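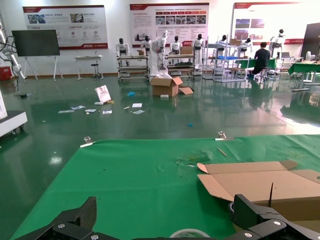 Category: Workshop Notes | Grippers and End Effectors

Comparing two finger sets on the green bench

Posted 2022-10-25

The purpose of this post is to record the outcome of a comparison between two sets of gripper fingers, conducted over the first part of October. Readers who followed the earlier entries on controllers will be aware that the arm itself has remained unchanged since winter. The only variables considered here are the fingers, the position of the wrist camera and, to a lesser extent, the closing speed.

The first set was supplied by Garier and consists of moulded fingers with a soft inner pad. The second set was cut from carbon-fibre plate to a drawing of my own and is fastened with ordinary machine screws. Both sets fit the same parallel gripper, a Lekeck unit which I have used for some time and about which I have few complaints. The controller is a Teixeira, running the firmware it was delivered with.

Selection of objects

It is my practice to choose objects that are already in the workshop. Purpose-made test blocks are convenient for publication but they flatter almost any gripper. The objects used for this comparison were a roll of tape, a thin wooden stick and a small cardboard carton, the last of these tested both made up and folded down. Each was presented on a cloth-covered bench. Cloth is a demanding surface for a stiff finger, as the tip will catch a fold and drag it towards the object before contact is made. The cloth is therefore clamped along its far edge, and the clamps are treated as fixed obstacles in the motion plan.

A total of 600 grasps was recorded, divided equally between the two finger sets. A grasp was accepted when the object was lifted clear of the cloth, carried across the bench and released without regrasping. Partial lifts were entered as failures. I did not repeat any attempt on the grounds that it looked unlucky.

Roll of tape

The roll was the easiest of the objects and there is little to report. The Garier fingers held it by the outer surface with no adjustment. The plate fingers required a slightly higher closing force and, on the first morning, left a crease in the outermost layer. Reducing the closing speed to 25 millimetres per second removed the problem. It should be noted that a roll standing on its edge will travel if one finger touches before the other, and that this fault belongs to the alignment of the gripper and would appear with any finger whatsoever.

Wooden stick

The stick produced the clearest difference between the sets. The moulded fingers have a rounded tip, and a rounded tip rides up over a thin object lying flat. On many attempts the pads closed above the stick and came away with a pinch of cloth. The plate fingers, having a square and comparatively thin edge, reached the surface on either side and closed properly.

The orientation of the stick also mattered a good deal. When it lay on a diagonal, the wrist had to rotate before descending, and the camera then lost sight of the far end at the moment it was most needed. I moved the camera bracket back by one hole, which improved the view and brought more of both fingers into the picture. Some operators would regard this as wasted image area. My own view is that a wrist camera which cannot see its own fingertips is of limited use for work of this kind, and I have left the bracket where it is.

Cardboard carton

The carton was the least satisfactory object for both sets. Made up, it could be held across its width, although the sides bowed inwards under the moulded fingers and the load tended to settle to one side. Folded down, it offered an edge only a little above the cloth, with flaps that sprang outward when touched. The plate fingers could be slid beneath a flap and closed on a single thickness of board. The moulded fingers could not do so with any regularity, and I discontinued the attempt to tune them for it.

There is a corresponding cost. A stiff finger that is pushed beneath cardboard is also pushed along the cloth, and the cloth I use has suffered accordingly. Anyone proposing to adopt plate fingers should budget for replacement coverings and should set a conservative force limit on the downward axis. Mine had been set too high for several weeks.

Camera and lighting

Floor reflections continue to be a nuisance. The floor here is a dark green epoxy with a high gloss, and overhead lights appear in it as bright patches which shift whenever the wrist tilts. With the camera looking steeply downward this is of no consequence. With the bracket in its new position a large part of the room is visible beyond the bench, and the exposure is influenced by whatever is behind the work. I have changed from automatic to fixed exposure and confined the detection region to the cloth. Both changes were made before the recorded grasps commenced, so the results for the two sets remain comparable.

Matters outstanding

The following items have not been resolved:

- The plate fingers are polished on their inner faces and would benefit from a thin friction lining. I have ordered 2 samples from the supplier in Likunham and will fit them when they arrive.
- Screw heads on the outer face project far enough to touch a neighbouring object in a crowded layout. Countersunk screws should be tried.
- The Teixeira controller reports gripper position but does not report a stalled closure as a separate condition. A missed stick and a held stick can therefore produce almost identical readings — an irritation when reviewing logs late in the afternoon.

Current arrangement

For the present, the plate fingers will remain on the arm. The Garier set has been cleaned, labelled and returned to the drawer, and I expect to bring it out again for rounded or fragile objects, for which it is plainly the better choice. It would be unfair to describe it as a poor product on the basis of thin sticks and folded board.

Drawings for the plate fingers will be made available once the hole spacing has been corrected. The version I cut has one hole slightly off centre and was brought into line with a file.

This site uses cookies to remember your preferences and to measure visits. By continuing to browse you accept our use of cookies. Manage settings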